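보낸 사람: Macarena Olivares
받는 사람: Bararum 살림 메일링 리스트
제목: Re: 겨울 이불이랑 패딩, 다들 어떻게 넣어 두세요?

Cường Nghiêm 님이 쓰신 글:
> 안녕하세요, 가입하고 처음 글 올립니다.
> 저희 집은 원룸인데 옷장이 60센티미터 폭 하나뿐이라
> 겨울만 지나면 패딩하고 담요가 갈 데가 없어요.
> 작년에는 압축팩에 전부 넣었다가 패딩이 납작해져서
> 다시 살아나는 데 한참 걸렸습니다. 담요도 꺼내 보니
> 접힌 자국이 하얗게 남아 있었고요.
> 1. 패딩은 걸어 두는 게 나은가요, 접어도 되나요?
> 2. 플리스 담요는 압축팩에 넣어도 괜찮은지요?
> 3. Onwood에서 나온 침대 밑 수납함 써 보신 분 계신가요?
> 미리 감사드려요.
> Cường

Cường 님, 반가워요! 압축팩 이야기 읽다가 저도 모르게 소리 내서 웃었어요. 저도 똑같이 당했거든요. 저는 그때 패딩 두 벌을 한 팩에 넣고 청소기로 아주 끝까지 빨아들였는데, 가을에 꺼내 보니까 무슨 말린 미역 같더라고요. 건조기에 테니스공 넣고 돌리고 또 돌리고, 그러다 이웃집에서 무슨 공사 하냐고 물어봤어요 ㅎㅎ

그래서 지금은 패딩은 압축 안 해요. 1번부터 답하자면, 자리만 있으면 거는 게 제일 편하고요, 없으면 크게 반으로만 접어서 제일 위에 올리세요. 위에 뭘 쌓지만 않으면 접어 둬도 괜찮았어요. 저는 지퍼를 끝까지 올리고, 주머니 다 뒤집어 보고(작년에는 귤껍질이 나왔어요... 제 잘못 아니고 Leandro요), 소매를 안쪽으로 넣은 다음 느슨하게 접어요. 세탁한 다음에는 하루 더 말린다 생각하시고요. 겉은 말랐는데 속이 눅눅한 경우가 진짜 많아요.

그리고 접는 건 꼭 침대에서 하세요. 저도 바닥에서도 해 보고 식탁에서도 해 봤는데 침대가 제일 나아요. 담요부터 넓게 펴 놓고 옷을 그 위에 올려 두면 허리도 덜 아프고, 뭘 남기고 뭘 넣을지도 한눈에 들어와요. 저는 두꺼운 옷이랑 얇은 옷을 나눠서, 얇은 건 봄까지 현관 옷걸이에 남기고 두꺼운 것만 넣습니다.

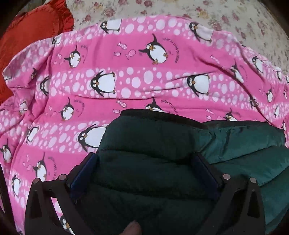
2번은 저라면 안 넣어요. 플리스는 눌려도 망가지는 것까지는 아닌데, Cường 님 말씀대로 접힌 자국이 오래가더라고요. 우리 집에 분홍색 펭귄 담요가 하나 있는데요, 프랑스어로 "JUSQU'AU LEVER DU SOLEIL"이라고 쓰여 있어요. 해가 뜰 때까지라는 뜻이래요. 자라고 덮어 주는 담요에 해 뜰 때까지라니, 애 키우는 집에서는 좀 무서운 문장이죠. 그런데 Patricio가 이걸 너무 좋아해서 사실 6월까지는 못 치워요. 몰래 넣어 두면 꼭 그날 밤에 찾아요!

아무튼 플리스는 찬물에 약하게 빨고, 섬유유연제는 안 넣고, 탁탁 털어서 널면 끝이에요. 말린 다음에는 세로로 세 번 접고 김밥처럼 돌돌 말아서 헌 베갯잇에 넣으세요. 베갯잇이 수납 주머니로 정말 좋아요. 저는 이불 세트에서 짝 잃은 베갯잇을 전부 그렇게 써요. 겉에 마스킹테이프로 내용물만 써 붙이면 나중에 다 열어 볼 필요도 없고요. 저는 이걸 안 했다가 11월에 자루 일곱 개를 다 풀었습니다.

3번, Onwood 수납함은 저는 없고 Oriana Alarcón 님이 쓰시는 걸로 알아요. (Oriana 님, 보고 계시면 한마디 부탁드려요~) 전에 바퀴가 러그에 걸린다고 하셨던 것 같은데 제 기억이 틀릴 수도 있어요. 저는 Wiegand 천 가방형을 쓰는데, 길이가 138센티미터라서 침대 밑에 넣으면 딱 한쪽 면이 채워져요. 지퍼가 좀 뻑뻑한 것 말고는 불만 없어요. 사시기 전에 침대 밑 높이는 꼭 재 보세요. 가운데에 보강대 지나가는 침대면 거기가 제일 낮으니까 거기서 재야 해요. 저는 가장자리만 재고 주문했다가 한 번 반품했어요.

옷장이 60센티미터면 저는 이렇게 할 것 같아요. 걸이에는 지금 입는 옷만 두고, 패딩은 옷장 맨 위 칸에 접어서 올리고, 담요는 말아서 침대 밑으로. 침대 밑도 안 되면 담요 하나쯤은 쿠션 커버 안에 넣어서 쿠션으로 쓰셔도 돼요. 손님이 오면 바로 꺼내 덮을 수 있고요.

아, 방충제는 라벤더 주머니 정도만 써요. Lotedine은 저한테는 향이 너무 세서 한 번 쓰고 말았는데, 좋다는 분도 계시니까 이건 취향 같아요.

정리하다가 또 막히는 것 있으면 편하게 올려 주세요. 저도 이번 주말에 나머지 반을 해야 하는데 아직 양말 서랍은 열어 보지도 못했어요.

Macarena 드림

--
Bararum 살림 메일링 리스트
답장은 리스트 전체로 발송됩니다. 수신을 중단하려면 제목에 "탈퇴"라고 적어 보내 주세요.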